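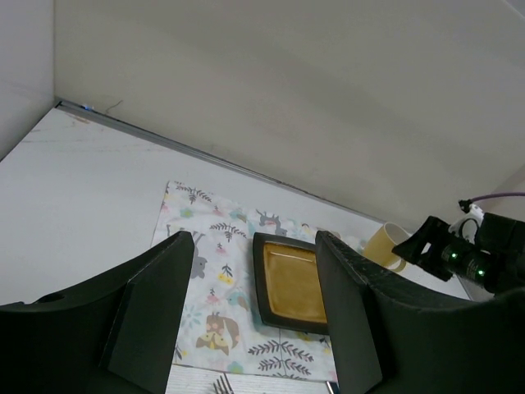
Working Next to a Table-Setting Robot: Tips for Kitchen and Dining Staff

By Charmaine Motaung
July 2, 2024

Search tips and articles

Staff at Pascual stopped laying every place by hand in February. The arms took over part of the setting, and the job became more about preparing and checking.

Put the placemat down flat first. A fold under a plate can tip it.

Leave finger room around each plate and mug - crowded pieces get knocked.

Turn mug handles the same way at every place.

Wipe the gripper pads before each shift. Grease from plates builds up there.

Keep your hands off the table while the arms are moving, even to straighten a fork.

Write down drops and chips on the shift sheet. New hires should spend 3 shifts with someone who knows the stop button.

698 shares
3 comments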